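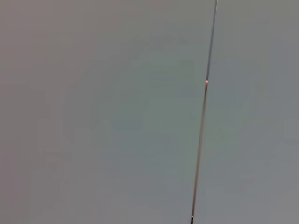
*Slide 1. Wrist camera view, close range. Thin rod, dark upper section, copper-coloured lower section, grey behind.*

**Speaker notes – wrist camera kit review, Friday session, 30 minutes with questions**

Leave slide 1 up while people sit down. Start when the door closes.

**Opening**

We've had the Skirnach wrist kit on the bench at Prastcombe since May. The kit is a small camera, a mounting bracket, a cable and the Erdem software licence. I'm going to go through what we paid, how it went on, what the pictures are good for and where I'd hold off.

Point at the colour change, a third of the way down. There's a small bright spot right at the join. For our work that join is what we need to find, so everything I say about image quality comes back to it.

**What the image gives you**

- The dark upper section stands out well against the grey. An edge finder should have no trouble with it.
- The copper section is softer and thinner, and it gets duller toward the bottom. In places it nearly fades into the background.
- The background is out of focus. Fine for us, but don't expect to read a surface and a thin part in one shot at this range.
- The grey isn't even. It leans pinkish at the left and a bit green in the middle. If you set a colour threshold, set it near the part and leave the corners out of it.

(Pause here. Someone will ask about lighting. Say it's coming.)

**Fitting and cost**

The kit was $2,166 before tax. The bracket took one person a morning, mostly cable routing. The supplied cable clips are poor – we swapped them for our own on day one. Erdem installed without trouble, though the licence is tied to one machine and moving it means an email to support.

Calibration is a printed card and a set of arm positions. The manual skips a step: you have to save the tool offset before you start the card routine, or it uses the old one and gives no warning. Say this slowly, people will want to write it down.

**Lighting**

No light in the box. Skirnach sells a ring light as an add-on. We haven't bought it, so I can't tell you if it helps with the lower section. A darker or plainer backing is the cheaper thing to try first.

**Compared with Drimix**

Drimix quoted us for a fixed overhead camera. Better software, in my view, and a licence for the whole site. It won't get in close the way a wrist mount does, and for thin parts we need close. If your parts are bigger than a pencil, get the Drimix quote as well.

**Where we're at**

Keeping the kit. Next job is a run of 200 parts with a plain backing, then 100 with the ring light if the budget goes through. Results go on the shared drive under the Prastcombe folder.

Back to slide 1 for questions.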